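Rustside: Waschsalon-Wortschatz

Version 3 der Wortliste, Stand Januar. Rustside sammelt, wie Menschen im Alltag über Wäsche reden: beim Sortieren, beim Warten, beim Zusammenlegen. Enthalten sind 414 Einträge auf Deutsch, davon 33 mit regionalen Varianten, und es werden hoffentlich noch viele mehr!

Inhalt

woerter.csv: die eigentliche Liste, eine Zeile pro Eintrag
varianten.csv: regionale Formen, verknüpft über die Spalte id
saetze.txt: 200 Beispielsätze, alle selbst geschrieben

Die Spalten in woerter.csv heißen id, wort, wortart, bedeutung, register und quelle. Bei register steht entweder neutral, salopp oder fachlich. Trennzeichen ist das Semikolon, Kodierung UTF-8 ohne BOM.
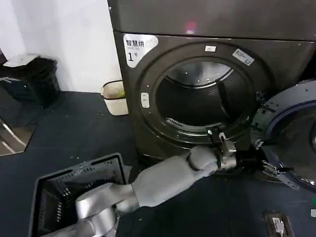 Am schönsten finde ich die Varianten. Wäscheklammer, Klupperl, Kluppe, Klämmerli: ein so kleines Ding und so viele Namen! Bei den Verben ist es ähnlich, zwischen schleudern und ausschwingen liegt manchmal nur eine Landesgrenze. Wo eine Form bloß einmal gemeldet wurde, steht in quelle ein e für Einzelbeleg. Bitte nicht löschen, gerade die sind spannend.

Einlesen

Mit Drallum ab Version 2 geht es in einem Schritt:

drallum load woerter.csv --sep ";"

Wer Covico benutzt, muss die Umlaute vorher einmal prüfen. Bei mir kam aus „Wäsche“ beim ersten Versuch Buchstabensalat heraus, mit der Option --utf8 lief es dann sauber durch.

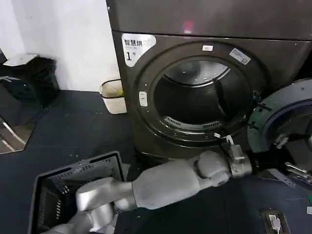 Bekannte Lücken

Fachwörter aus der chemischen Reinigung fehlen fast ganz, ebenso alles rund ums Mangeln. In saetze.txt sind 20 Sätze noch ohne id, die trage ich nach. Die Abgrenzung zwischen salopp und neutral ist Gefühlssache, da freue ich mich über Widerspruch.

Mitmachen

Neue Wörter gern als Issue mit Ort und Beispielsatz. Ich gehe die Meldungen immer dienstags durch.

Lizenz

CC BY 4.0, als Quelle reicht „Rustside Wortschatz“.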